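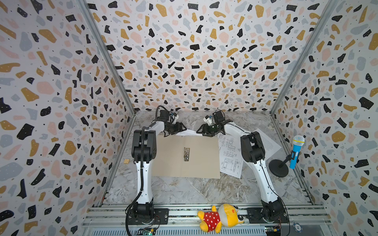
Why I've gone back to reading on paper

23/12/2019

I have been meaning to write this one for ages and now the tree is up and the mince pies are in the tin, so off we go. This year I started printing things out again, and I love it!

It began with a long article about the old ferry at Bollthorpe. I'd had it open in a tab since the spring and kept starting it on my phone, getting as far as the bit about the landing stage, and then wandering off to look at the weather. One wet afternoon I printed it, took it to the big chair with a pot of tea and read the whole thing in one go. Then I read it again with a pencil. I'd forgotten how lovely it is to put a great big tick next to a sentence you like.

Since then I've printed recipes, a walking guide to the lanes round Planell (the one with the five stiles, if you know it), a short story set in a made-up port called Zurville, and far too much about the history of allotments. I don't print everything, and most of what I read on a screen can jolly well stay there. My rule is that if it's over 1,000 words and I've already put it off once, it goes on paper.

How I do it

Big margins, first of all. I make them wide enough for proper notes, and I bump the text up a size because my eyes are not what they were. I print on one side only when I know I'm going to scribble, and use the backs for shopping lists afterwards. If a piece runs to more than 4 sheets it gets a staple, otherwise I drop it and spend the evening working out which page follows which (page numbers! turn them on!).

Then there are the folders. Oh, the folders. I bought a pack of 20 plain card ones from Zakaria, the stationer's by the bus station, and they are the best thing I've bought all year. Plain card takes pencil beautifully, so you can write what's inside, rub it out and start again. Mine live upright on the shelf next to the cookery books, where I can see them, and that makes all the difference to whether I pick one up.

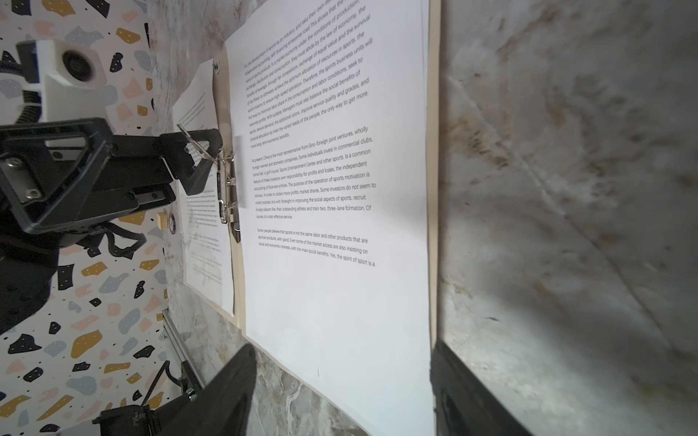 Printed sheet and manila folder, with plenty of blank space left on the page.

What I like most is the odd stuff. When you print a thing and leave it lying about, you end up reading it at funny moments, waiting for the potatoes or while somebody else is hogging the bathroom. I've learnt more about leeks this way than I ever expected to, and I had a really good argument over breakfast about whether apple trees should be pruned in the middle of winter. I still say yes.

I do get through more ink than I'd like, and I've had to be strict about clearing out. Anything I haven't looked at by the end of January is going in the recycling, apart from the ferry article, which I'm keeping for good.

If you've got a reading pile too, do tell me what's in it! I'm after something long for the quiet days after Christmas, ideally with a map.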